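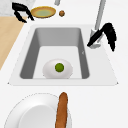 A white sink set in a white countertop, with a rounded white object and a small green ball in the basin.

Review: Kadska Under-Counter Water Filter
Grurnlow Household Testing Office
Published May 24, 2020

The Kadska is a cartridge filter for home kitchens, sold by Brerkuvis and meant to be fitted to the cold water line in the cabinet below the sink. Our office bought one unit at the regular retail price in March and installed it in the staff kitchen. Brerkuvis was not informed of the test and did not see this review before publication.

Installation

The box contains the filter head, one cartridge, a mounting bracket, two lengths of hose and a printed guide. An adjustable wrench and a drill are required and are not supplied. Our technician completed the work in 76 minutes. Much of that time was spent on the bracket, whose screw holes are set too close to the back wall for a standard drill. Owners of shallow cabinets should measure before ordering. The guide is clear on the hose connections but does not mention the direction of flow until its last page.

Performance

Taste and odor were judged by a panel of staff members, who preferred the filtered water to the unfiltered supply in every session. The smell of chlorine was much reduced. We did not test for lead or bacteria and make no finding on either. Flow at the faucet was slower after installation, and filling a large stockpot became a noticeable wait. Households that cook in quantity may wish to keep an unfiltered tap.

Running Costs

The cartridge is rated by the maker for 900 gallons. It turns out of the head by hand, and a shutoff valve closes as it is removed. A small amount of water was spilled at each change, and a towel should be kept ready. There is no indicator to show when a cartridge is spent. The owner must keep a record.

Service

We called the help line 4 times with ordinary questions. Each call was answered promptly, although one agent gave the wrong part number for the replacement seal.

Rating

The Kadska is recommended for small households, with reservations about the bracket and the reduced flow. Buyers who need a faster supply should consult our earlier review of the Đặng countertop model, which costs more and takes up work space but requires no drilling.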